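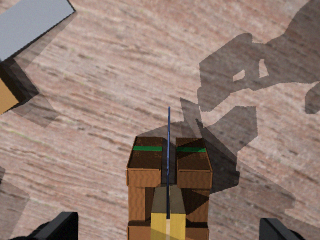

December, notebook, finishing bench. Second go at the stain recipe for the Lamirside hallway floor. Younes wants it "warmer but not orange", which is no help at all. Started from the old Stasteo base and cut the red by a third, then put a little back in when it went flat and dead under the strip light. Colour to aim for is the reddish-brown with the pinkish bands in it, the lighter tan-pink stripes against the darker ones – so the grain still does the work and the stain only pushes it. A faint hint of green in places is fine, I'd leave it, Nouhaila says kill it with a touch more red. We'll see.

Panel A – one coat, wiped straight off. Too pale, looks like tea.
Panel B – one coat, left 2 minutes then wiped. Better. Dark bands took it well, light ones patchy near the end where I was sloppy with the sanding.
Panel C – two coats. Far too heavy, lost all the streaks. Binned.

So B, with proper sanding. Went back over an offcut with the finer paper, along the grain this time, and the patchiness mostly went. Must remember to vacuum THEN wipe with the damp cloth, did it the wrong way round agian and got grit in the finish.

Top coat: tried Lustico satin over half of B. Goes on nicely, smells awful, door open even though it's freezing. Warms the colour a bit more than I wanted, so the stain can probably come down a shade before it. Other half left bare to compare in daylight, tomorrow morning if there is any.

Order total for the job is 1,118 without delivery. Younes to ring Younis about the extra tin, they still have us down for gloss which we never asked for.

Batch is in the jar marked 47, top shelf, lid needs taping. Nouhaila – please dont use it for the stair treads, it's all I've got until the next delivery.

To do: sand two new panels, mix the lighter version, find the good brush. Rags out flat on the line outside before locking up.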